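2026-06-21, Henell bench notes, garment pick-up

Carrying on with the Moynihan grasp policy on the red and white set. Same two arms, same sofa corner at Westilport, basket on the floor. Retrained overnight on the recoloured data with 68 demos added. Wrist view only for the pinch, head view for everything else.

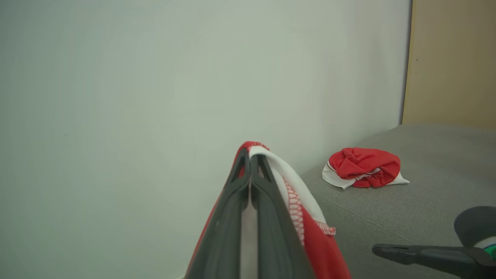 Wrist cam, cloth over the fingertips, seam side up.

Ran 100 trials. Dropped 11, down from roughly double that with the old weights. Most of the drops were on thin folds. Where the pinch lands on a seam it holds better, so I'd like a seam label in the next annotation pass. Buris depth filter left off for all of it.

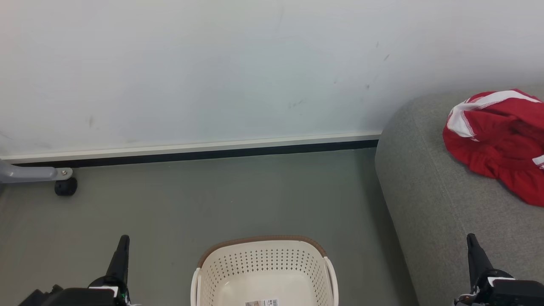

Head view, basket between the arms, red garment on the armrest.

Reset check is still done by eye. Need a script that compares the start pose against the reference and flags it if the basket has moved.

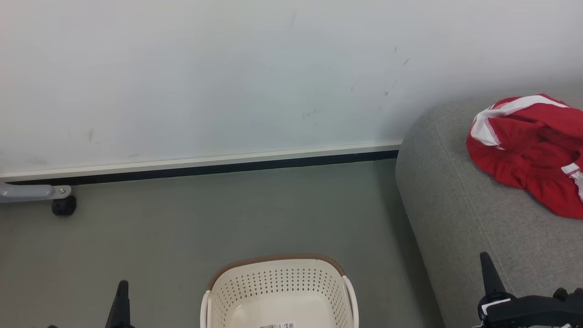
Segmentation is the next job. The mask still bleeds between red cloth and the grey upholstery in the shaded folds. The white stripes on the garment should give it an edge to work with, so try weighting those 2 to 1 before changing the lighting. Wall scuffs should be masked out too. Logs are in the June folder.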